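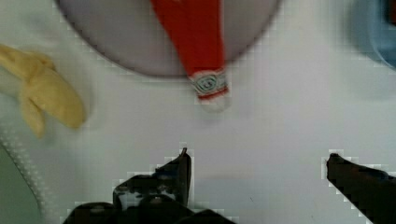
A red toy bottle on a round plate.

Is That Old Coin Really Worth a Fortune?

Someone at school tells you that an old penny can make you rich. Maybe you saw a video that said the same thing, with lots of arrows and a very excited voice. Should you believe it? Let's check before you empty every jar in the house.

Does old mean valuable?

Usually, no. Some coins are very old and still cheap, because so many of them were made and saved. Think about it this way. If a mint struck millions of one coin, and people kept a lot of them in drawers, anyone who wants one can get one. The price stays low.

What matters more is how many are left, what shape they are in, and how many people want them. A coin can be rare and still not cost much if hardly anyone is looking for it.

What about mistakes?

Mints do make mistakes. A coin can be stamped off to one side, or stamped twice so the letters look doubled. Collectors call these error coins, and a few of them sell for a lot of money.

But be careful. Most odd-looking coins got that way after they left the mint. They were run over, scratched, left in the sun, or squeezed in a machine. Collectors call that damage, and it makes a coin worth less. A video may show you a dented coin and say it is worth $3,000. Ask who paid that. Asking for $3,000 is easy. Anyone can type a big number into a sale page.

A good test is to look for sold prices. If one seller wants $400 for a coin and the last ones like it went for $18, you know which number to trust.

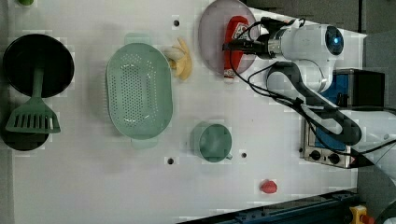

Yeon wrote to us to say that a coin shop told her brother his "doubled" quarter was just worn out, and she wanted to know if the shop might be fibbing so it could buy the coin cheap. Could be! Shops want to make money too. So ask at a second shop, and don't tell them what the first one said. If both say the coin is ordinary, it probably is.

Should you clean it?

Please don't. A shiny coin looks nicer to you, but rubbing it leaves tiny scratches that collectors can spot with a magnifier. Toothpaste, vinegar, and ketchup are all bad ideas, even if a video says they work like magic. Hold a coin by its edge and leave the dirt alone.

How do people know a coin is real?

Fakes are everywhere, and some are very good. Start with weight. A real coin of one kind should weigh very nearly the same as another of that kind. Next, try a magnet. Silver and gold don't stick to one. If your "silver" dollar jumps onto the magnet, it is not silver. If it doesn't jump, that proves very little, as plenty of cheap metals don't stick either.

Then why collect coins at all?

Some people go through over 1,000 coins from the bank and find only one they want to keep. They still have a good time. You can try it with a handful of change and a grown-up's old coin book. Write down the date on each coin and see which year is the oldest.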